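Ornow Live-Edge Writing Desk
Collbridge Furniture
Item 469
Made to order. Current wait: ask us, and we will tell you the truth.

Overview
The Ornow is a desk for people who wanted a tree and were told they had to have a desk. The top is a wide wooden slab with its far edge left wavy, the way it grew, and no two come out of the shop alike. If you need yours to match your cousin's, we make a perfectly nice rectangular one called the Pongsiri and will sell it to you without judgment.

The top
Reddish-brown, with plenty of grain and the darker knots left in. We are asked about the knots more than about anything else we sell. Yes, they stay. No, we don't have one without. Magdalini Vlachopoulos picks the slabs and she likes a knot, and after all these years we have stopped arguing with her.

The front edge is straight and lightly rounded, so your forearms won't complain by lunchtime. The wavy edge goes at the back, where it can be admired and won't catch your sleeves.

Finish
Hand-rubbed oil, 2 coats, with a night in between. It is not a plastic shell and doesn't behave like one. A coffee mug will leave a ring if you let it sit. Wipe it up, or learn to love the ring. A small tin of Flarnisero oil comes in the box along with a cloth that looks like somebody's old T-shirt and costs us more than you'd think.

Re-oil when the wood starts to look thirsty. February is usually when people with forced-air heating write to us.

Care
Dust with a dry cloth.
Spills: blot first, panic later.
No spray polish. Orestis Karagiannis refinishes the desks that come back, and he can smell the lemon from the loading dock.
Keep it away from radiators and out of a full day of direct sun. The color will deepen anyway.

Delivery and setup
The top and base ship separately. You'll need 2 adults who are still on good terms and a Phillips screwdriver. Setup takes one evening, or two if you read the instructions afterward. We deliver to the room of your choice on the ground floor. Stairs are extra, and spiral stairs are a phone call.

From people who own one
"Beautiful. Heavier than my husband said it would be. He is resting." Mỹ Bùi

"I ordered it for the grain and kept it for the grain. The drawer I wanted is not available, and I have been told so very politely." Amirhossein Shojaei

No, there is still no drawer. We tried one in February and the base looked like it was wearing a hat.

Returns
Within 30 days, unscratched, in the original crate. Please keep the crate. Wood color is not a defect, and neither is wood.

Questions go to Styliani Tsolakis at the Collbridge front desk, which is, in a break with tradition, a Pongsiri. Page updated November 2023.

Writing on it
Oiled wood is a little softer under a pen than lacquer or glass, and the people who still write by hand tend to notice. A single sheet laid straight on the grain can pick up a bit of texture if you press hard, so signers of important documents may want a blotter. Most of us at the shop don't bother; one hand spread flat on the left side of the paper and the pen going in the other is the whole method, and it works even when a corner of the sheet hangs over the front edge. If you do press like you're carving your initials, buy the blotter.

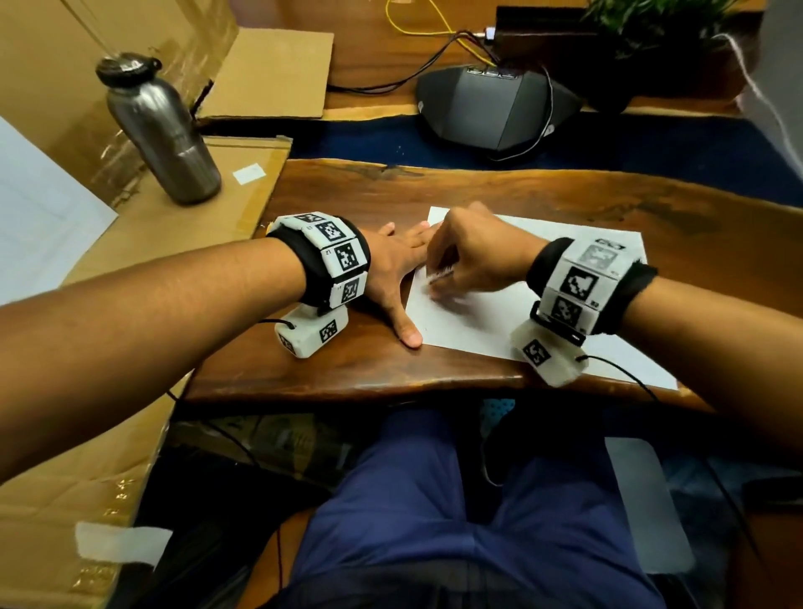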